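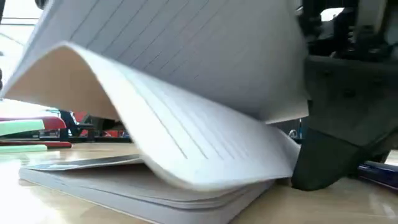 所在調査と身辺調査をいっしょくたにするのはやめてほしい、別の仕事なんだから、と本項の旧版に読者から書き込みがあった。もっともな指摘なので冒頭から書き直した。旧版の「身辺調査との関係」節は下に移動。

所在調査（しょざいちょうさ）
連絡のとれなくなった人物の現在の住所、居所、勤務先などを突き止める調査業務。人探し、行方調査とも。英語圏ではスキップトレーシング（skip tracing）と呼ばれ、skip は「夜逃げする、姿をくらます」の意の俗語から。債権回収、訴訟書類の送達、相続人の捜索、旧友や親族の捜索などで使われる。担い手は探偵業者、債権回収会社の内部部門、調査専門の事務所など。

概要
対象者がどこにいるかを調べるのが目的で、何をしているか、誰と会っているかは原則として範囲外。ここが素行調査や身辺調査と違う。所在が確認できた時点で業務は終わり。尾行や張り込みは最後の手段で、大半の案件は机の上で片づく。映画の探偵のような場面はほとんどない。
調査員の一日は、書類、電話、地図、また書類。古い名簿を繰って一件も当たらずに終わる日も珍しくない。

用途
債権回収。借り手が転居して督促状が戻ってくる場合。件数では最も多いとされることが多いが、国や時期による。
送達。訴状などを届けるべき相手の住所が不明な場合。相手に届かないと手続きが進まないため、弁護士事務所からの依頼になる。日本では住所がどうしても分からないときに公示送達の制度があり、その申立てのため現地を調べて報告書を付けることがある。
相続。遺産分割には相続人全員の関与が必要で、何十年も音信のない兄弟姉妹やその子を探すことになる。戸籍をたどる作業が中心。この分野は弁護士や司法書士など資格者が職務として行う部分が大きい。
私的な捜索。恩師、旧友、生き別れの親など。依頼者の思い入れが強く、結果の伝え方に気を使う。

手順
依頼の受付から報告まで、流れは業者によってかなり違う。以下は一般的なもの。
まず聞き取り。氏名、旧姓、生年月日、最後に分かっている住所、電話番号、勤め先、趣味、出身校。依頼者が「役に立たないと思って」言わなかったことが手がかりになる例が多い。改姓の有無は必ず確認すす。
次に公開情報。電話帳の旧版、住宅地図、不動産登記、商業登記、官報、新聞の地方欄、同窓会誌、業界名簿など。登記は手数料を払えば誰でも取れるので使い勝手がよい。会社の役員なら代表者の住所から入れる場合もある（近年は表示に制限を設ける動きあり）。
それから聞き込み。旧住所の近隣、元の大家、商店。嘘の身分を名乗って聞き出す手法は俗にプリテキスティングと呼ばれ、国によっては処罰の対象になる。後述。
最後に現地確認。表札、郵便受け、明かりのつく時間帯。本人かどうかの裏付けが取れなければ報告書には「未確認」と書く。同姓同名の取り違えがこの仕事で一番怖い。

事例
Zetport の調査事務所 Avine は、所在調査だけを扱う小規模業者として業界誌で取り上げられた。調査員は 2 人。閉鎖した造船所の年金記録の整理を請け負い、受取人 2,522 人分の名簿を最後の届出住所と突き合わせた。うち 200 人分は住所欄が町名までしかなく、Jindcombe の古い住宅地図を使って番地を補ったという。紙の名簿を先に読み、あとで照合ソフト Navarrete に入力する順序をとった。機械に先に通すと、旧字体や表記ゆれで別人扱いになったものを見落とすため、と同誌の記事にある。
難航したのは改姓した受取人。婚姻、離婚、養子縁組。3 回姓が変わっていた例も。名ではなく生年月日と出生地で引き直して解決した。

法規制
日本では、他人の依頼を受けて特定人の所在や行動の情報を集め、聞き込み、尾行、張込みなど実地の調査を行って報告する業務は、探偵業の業務の適正化に関する法律の対象。営業には都道府県公安委員会への届出が要る。契約前の重要事項の説明、契約時の書面交付、調査結果を違法な目的に使わない旨の書面の受け取りも業者の義務である。
住民票や戸籍を他人が勝手に取ることはできない。正当な理由のある第三者の請求や、資格者の職務上の請求は認められているが、後者を悪用して書類を取得し調査業者に流した事件が過去にあり、その後に本人確認の強化などが進んだ。取得の事実を本人に知らせる制度を設ける市区町村もある。
個人情報保護法も当然かかる。収集の方法、保管、廃棄。調査が終わった案件の控えをいつまで持つかは業者で差が大きい。
米国では州ごとに私立探偵の免許制度が異なり、債権者自身が行う所在調査は免許なしでよいとする州もある。債権回収については連邦法に、第三者へ居所を尋ねる際の制限がある。借金の存在を第三者に明かしてはならない、など。

断るべき依頼
家庭内暴力やつきまといの加害者が、逃げた被害者を探させようとする例がある。依頼者は「家族が心配で」と言ってくるため見分けにくい。対策としては、依頼理由の裏付け資料を求める、被害の訴えがないか確認する、見つかっても住所は渡さず本人の意向を聞いてから取り次ぐ、など。最後のやり方は「意向確認方式」と呼ぶ業者もあるが、用語としては定まっていない。
差別につながる調査も不可。結婚相手の出自を調べる目的で「所在調査」の名目を使う例が指摘されてきた。

身辺調査との関係
旧版から移動。両者は依頼の入口が同じことが多く、業者の広告でも並べて書かれるので混同されやすい。所在調査で判明した住所をもとに、続けて身辺調査を頼まれるケースもある。その場合は別契約とするのが普通。料金体系も別で、所在調査には成功報酬型が見られるが、身辺調査は時間制が中心。
成功報酬の「成功」が何を指すかは揉めやすい。住所の判明なのか、本人との面会なのか、契約書で確認を。

技術の影響
SNS の普及で手がかりは増えた。本人が書いていなくても、親族や同級生の投稿から地域が絞れる。一方で固定電話を持たない世帯が増え、電話帳は年々使えなくなっている。古い版のほうが今の版より役立つ、という逆転も起きていて、古書店で旧版を集める事務所もある。
商用データベースは米国では充実しているが、日本では個人の住所履歴を横断して引けるような合法のサービスは限られる。結局は足と紙。
自動照合の精度については、誤って別人に督促が届くといった問題が各国で議論されている。要出展。

関連項目
探偵業
公示送達
債権回収
失踪宣告
戸籍
住宅地図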